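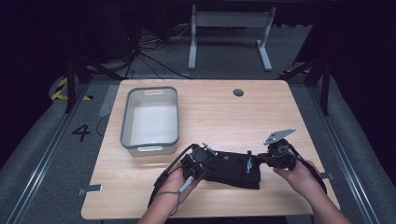 # Trying the Valline hand-held gripper at the Flemeck open day

Flemeck opens its Bevness workshop to visitors once a year, in June. I went this year because I wanted to try the Valline, the hand-held gripper they use to record tasks for robot arms. I do automation work for a small packing business and we have been thinking about renting one. You can read the spec sheet on their site, but I wanted to hold the thing for longer than a trade show lets you.

Visitors get a short talk in the front room, then they are split up and sent to the stations in Adebisi Hall, the long building at the back. Each station has its own number on the floor. Mine was 4. You are booked for 2 hours, and most of that is hands-on time, which is generous.

## The setup

The station is plain: a light wood table with rounded corners, gray carpet, metal rails and dark posts around it, and the rest of the hall kept dark. Some yellow-and-black tape marks the floor off to one side. My first job used a plastic bin with a handle cutout at each end, set on the left half of the table. It started empty and I was to fill it with small parts brought over on a tray.

The table height suited me. I am fairly tall and usually end up bent over at these things. A shorter man in my group asked for a step and was given one without any fuss.

I did think the cables behind the table could have been tidier. There was a tangle of black ones on the floor at the back left. It was out of the way of my feet, but if I were paying to use the room I would ask for it to be tied up.

## In the hand

The Valline is bigger than I expected from the website. It has black plastic housings, and between them a wide middle section covered in black fabric. I held it level over the table with a hand at each end before starting, and that turned out to be the easiest way to carry it and to put it down. The fabric section is comfortable to rest against your fingers and I would like more of the body to be covered that way. The bare plastic gets slippery when your hands warm up.

A thin metal lever sticks up at the left end. I caught my sleeve on it twice while reaching across and ended up rolling both sleeves to the elbow. The bracket plate at the other end has a row of uses according to the staff, mostly for bolting on add-ons. It is flat metal with holes in it, and it does the job. I would round off the corners if I owned one.

There is a cable off each end. The one on the right follows your forearm and I forgot about it within a few minutes. The left one hangs in a loop past your hand, and I never got used to it. Any time I went low into the bin I had to think about where that loop was. There is also a short white connector under the left housing that I kept brushing with my knuckles. It never came loose, but I would put some tape over it.

## Doing the work

Nkechi Etim ran our station. She has worked on the Valline since the first version and was happy to talk about what had changed. Her instructions were short. Start with the gripper still, move at a normal pace, finish with it still again. If you drop something, leave it there and start the take over.

The first takes were poor. I moved too fast and my wrist turned more than it should have. There is a habit you have to lose, where you roll your hand over at the last second to set something down gently. An arm can copy that but it costs time on every cycle. Nkechi showed me the playback on a laptop and the roll was plain to see. After that I slowed down and kept the wrist flat, and the rest went better.

Picking up hard parts with straight sides was easy. The grip closes evenly and you can feel when it has hold of something. Soft things were harder. I had a go with a folded cloth bag and lost it more often than I kept it. Nkechi said most people have the same trouble and that softer pads are sold separately. I asked to try them and they didn't have a set in the hall that day, which seemed like a miss for an open day.

Reaching down to the bottom of the bin was the other weak spot. The body is wide, so when you tip it to get into a corner, one end gets close to the rim. I knocked the side of the bin a few times. With a shallow tray this wouldn't matter. In our shop we use deep totes for nearly everything, so for me it matters a good deal.

A trained operator at Flemeck records over 300 takes in a shift, I was told. I can believe that for small tabletop work. I would not want to do it myself. By the end of my session the base of my left thumb was sore. The device is not all that heavy, but the weight is out toward the ends and you are steadying it the whole time. A strap or a hanging line from above would fix most of that. Flemeck has a hanging line on their list for next year, but I only review what I can use now.

## The robot demo

After the hands-on part they walked us to the other side of the hall to watch an arm run a task that had been recorded with the same kind of gripper. It moved parts from a tray to a bin and back. It was slower than a person and it fumbled one part while we watched. The operator let it carry on and it went back for the part on its own, so the fumble ended up being the more interesting bit to see.

I asked how many takes had gone into that task and got a straight reply: 210, with the bad ones already thrown out. I also asked what happens if you move the bin to a new place on the table. They moved it a few inches and ran it again, and it coped. They then moved it to the far side and it didn't cope. I was glad they were willing to show that. A lot of demos stop before that point.

Nothing I recorded was used in this. Visitor takes are kept apart and you can ask to have yours deleted at the desk.

## Software

I only had a short look at this. The recording screen is simple, with a large start button and a bar that turns red if a take is no good. The message under the bar needs work. Mine said "tracking quality" and nothing else, and I had to ask what I'd done. (I had let my arm cover part of the device.) Export is a single menu. Naming your takes is awkward, and if you skip it you get a long list of files you can't tell apart. Get the names sorted out before you start.

## Good points

- Easy to learn. I was getting usable takes well inside the session.
- Even grip, with a clear feel when it has closed on a part.
- The fabric-covered middle is comfortable.
- Right-hand cable stays out of the way.
- Staff who answer the question you asked.

## Bad points

- Left cable loop gets in the way of low reaches.
- Lever catches on loose sleeves.
- Too wide for deep or narrow bins.
- Tiring on the left thumb.
- Soft items need pads that cost extra.
- Error messages are vague.

## Would I rent one?

For flat work on an open table, yes. If your parts come in trays and your people can take turns, the Valline is a sound tool and quick to teach. For deep totes I would hold off, or at least take one of your own totes along and test it first. Flemeck allows that on open days if you email ahead. I didn't know this and wish I had.

Rental is by the week with training included. The quote depends on how much help you want with the data afterward, so I won't give a price that may not match yours.

If you plan to go, wear short sleeves and flat shoes, and eat first, as there was only coffee in the front room. Parking is behind the hall and the gate closes at 6. Ask for an early session if you can get one. The later groups had a longer wait at the robot demo, and the question time at the end was cut short.

I have asked for a second visit in order to try the soft pads and one of our own totes, and will add to this review after that.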